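Chapter 4
Sleep and the Working Day

People who start work before sunrise often say that they have learned to live with little sleep. When the same people are asked how they feel at three in the afternoon, the answer is different. In this chapter we study what happens between these two answers, and we begin with the port town of Horport, where many families have one member on the night shift and one on the day shift. 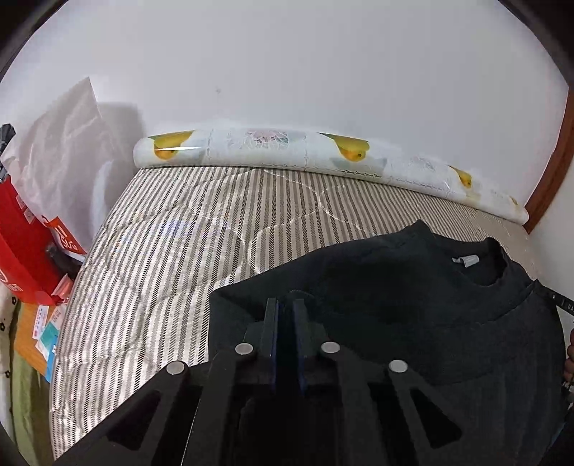 By Ermelinda Gouveia
Chapter exercises prepared with Deolinda Henriques

In February the fish market in Horport opens at 4 in the morning. The porters must be there before the boats, so they go to bed while the children of the house are still doing homework. A porter in one of these families told me that he did not remember the last time he ate dinner in the dark. He slept five hours, sometimes less, and on his free days he slept until noon. He believed that the long morning paid back what he had lost in the week.

This idea of paying back is very common, and it is partly correct. After several short nights, one long night makes us less sleepy. But attention and reaction time return more slowly than the feeling of being rested. A person can feel well and still make mistakes at work. We will return to this difference in Section 4.3, because it is the one that students most often forget.

Two processes decide when we sleep. The first is sleep pressure. It grows with every hour that we are awake and goes down while we sleep. The second is the body clock, which follows a cycle of close to one day and is corrected each morning by light. When the two work together, we fall asleep easily and wake without much trouble. When they work against each other, as they do for the night worker who goes to bed at nine in the morning, sleep pressure is high but the clock is already asking the body to be active. The sleep that comes is usually short and broken.
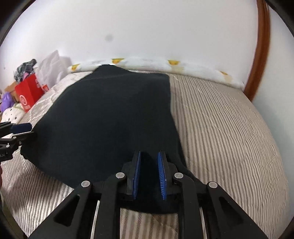 The bedroom also has its part in this. Light, noise and heat all act on sleep, and the day sleeper must deal with more of each. In the old streets behind the Piltum warehouse, the houses stand close to one another and the delivery trucks pass from breakfast time until evening. Several families there have moved the bed to the back room. Others have put heavy cloth over the window. These changes cost little, and in the interviews people spoke of them with more interest than of any medicine.

For this chapter we use the household survey from the Rivadeneira district, in which 600 adults wrote down their hours of sleep, and a smaller group of 40 who kept a diary for a longer time. The diaries are not perfect. People write them when they are tired, and they often forget the short sleep in the chair after lunch.

Before you read Section 4.1, write down the time you went to bed last night and the time you think you fell asleep. Keep the paper, as you will need both numbers for the first exercise.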